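Sorting outgoing parcels by crate

The packing corner changed its routine in February, and I have been meaning to write it down. Orders used to pile up on one surface until the carrier was due. Now they go into slotted black crates as they are wrapped, and each crate gets a paper label on the front face.
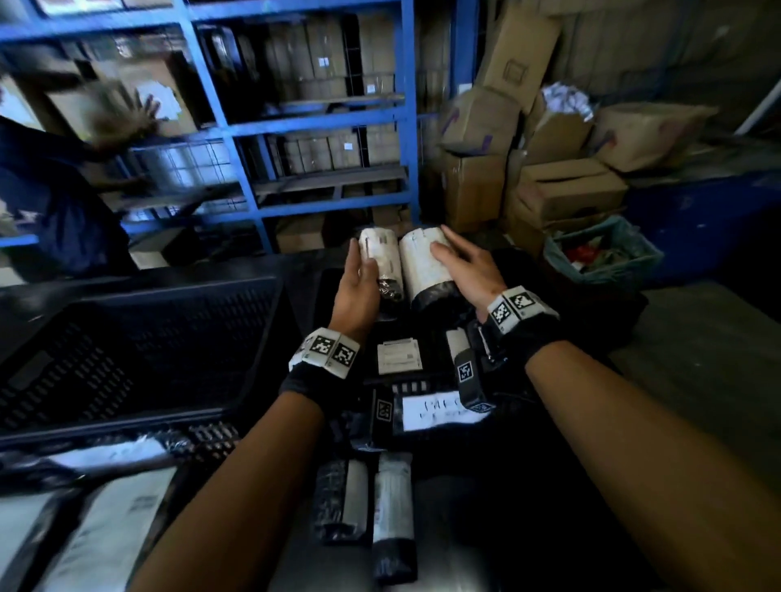
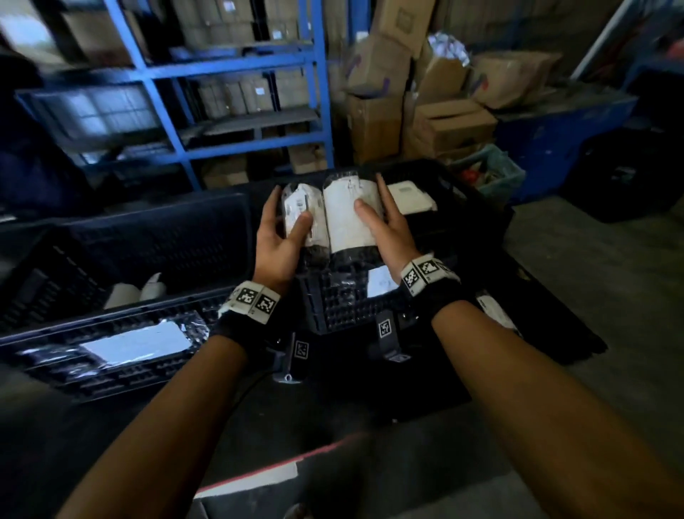
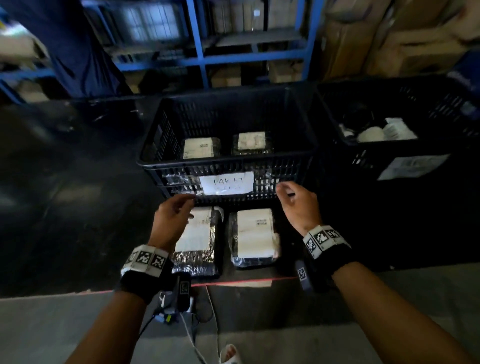
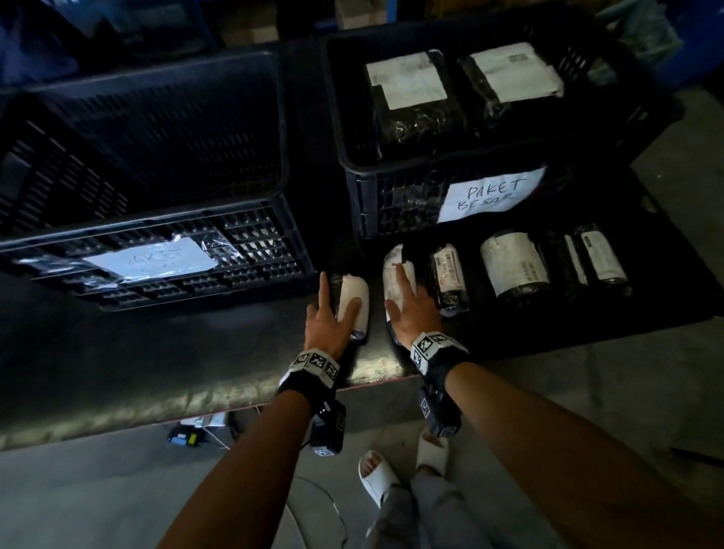
Parcels and black crates in the packing area.

The crates came from Clastberg. I looked at a solid-walled type from Atmont first, but the slots are useful: packing tape can be passed through them, and a label taped across the slats stays put better than one stuck on. Inside width is 46 cm, enough for two medium parcels side by side with their labels up.

Rolls are the awkward shape. Laid flat they drift to the low side of a crate and end up label down. Standing them on end works if they are packed against each other. Single rolls go in last, wedged with a flat pack.

Wrapping is black or white film depending on what Kurkley has in stock. Black hides the contents better but glares under the lamps, and a scanner held square to a glossy surface misreads. Tilting it 10 degrees is enough. I keep clear tape off the barcode for the same reason.

Cartons stay on the blue shelving with labels facing out – no exceptions, including the ones due to leave the same day. Akosua Dogbe wants the lower shelf kept for Sandhu orders. I think the middle one is easier on the back, and we have left it unsettled.

Still to do: a thicker marker for the handwritten labels, a bin for torn film, and a second tape dispenser. The 58 mm tape is too wide for the small packs.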